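Meltiaブログ運営 進捗報告(2018年11月29日)

このサイトではCookieを使用しています。閲覧を続けると、Cookieの使用に同意したものとみなされます。

ネスター・アンブロシオさん、いつもお世話になっています。前回の報告からちょっと間があいてしまいましたが、ブログのほうはちゃんと動いてますよ!

まず読者数の話から。メールマガジンの登録者が256人になりました。3月に助成をいただいたときは正直、身内しか読んでいないような状態だったので、かなりうれしいです。増えたきっかけは、Zamcombeさんのサイトに寄稿した「小さな店の商品説明の書き方」という記事でした。あれを読んでそのまま登録してくれた人が多いみたいで、寄稿って地味だけど効くんだなあと思っています。
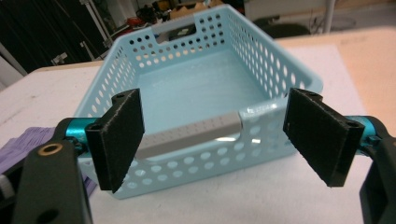
寄稿は今後も続けるんですか?
続けます。ただし月に1本まで。自分のブログの更新が止まってしまうと、せっかく来てくれた人の読むものがなくなるので、本数は欲張らないことにしました。

収入のほうは、まだまだ細いです。広告は思いきって全部はずしました。クリックされても金額はわずかだし、スマホだと本文の途中にどーんと出てくるのがずっと気になっていたんです。代わりに始めたのが有料の添削で、ネットショップをやっている人の商品ページを読んで、文章にコメントを返すというもの。いまのところ依頼は7件、そのうち3件はHinrichsのフォーラムで知り合った方からです。1件に思ったより時間がかかるので、料金は見直すかもしれません(安すぎると怒られました)。

あと、配信ツールをWerierに乗り換えました。前のツールは登録者が増えると急に高くなるプランだったので、早めに動いておきたくて。
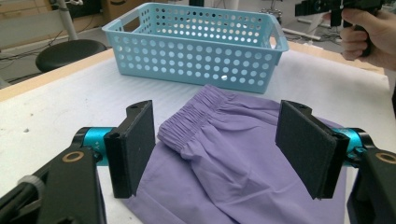

移行そのものは一晩で済んだんですが、登録フォームの貼り替えを古い記事までぜんぶやる羽目になって、これが大変でした。記事が200本を超えているので、毎晩ちょっとずつ。途中で自分の昔の文章を読み返してしまって、ぜんぜん進まない日もありました。リンク切れもずいぶん見つかったので、直せるものはその場で直して、もう中身が古いものは非公開にしています。検索からの流入がこれで減るかどうかは、もう少し様子を見てからご報告しますね。

うまくいかなかったことも書いておきます。予定していた音声配信は、まだ1回も出せていません。台本は書いたんですが、読み上げると自分の文章が固くて、途中で嫌になってしまいました。いただいた予算のうち録音機材の分は手つかずで残っています。来期に繰り越すか、添削の見本ページの制作費に回すか、ご相談させてください。個人的には見本ページに使いたいです。

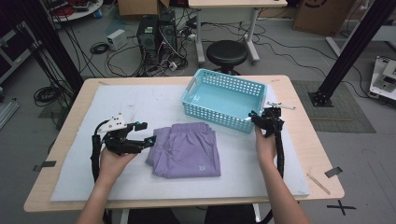

添削の見本ページというのは、直す前と直した後の説明文を並べて、どこをなぜ変えたか読めるようにするものです。依頼を迷っている人から「どんなコメントが返ってくるのか見たい」と何度か聞かれていて、お客さんの文章をそのまま載せるわけにもいかないので、お題を自分で用意することにしました。最初のお題は服にするつもりです。たとえば写真の畳んだラベンダー色の一着なら、「かわいい紫のパンツです」で終わらせずに、ウエストがゴムらしいことや、小さな白いロゴのことまで言葉にしてみる。写真に写っていても、文章で書いてあると安心して買えるという人はけっこういるんですよね。丈や素材のように写真だけでは決められないところは、店主さんに質問として返します。ここが添削でいちばん喜ばれる部分なので、見本にもしっかり入れたいです。

次の期間にやることは、見本ページの公開、料金の見直し、それから登録直後に届くあいさつメールの書き直しです。いまのあいさつメール、長いんですよ……。自己紹介だけで画面がいっぱいになるので、半分くらいに削ります。

領収書の控えは別便で送ります。機材費の件だけ、早めにお返事いただけると助かります!

シェア 7 コメント 3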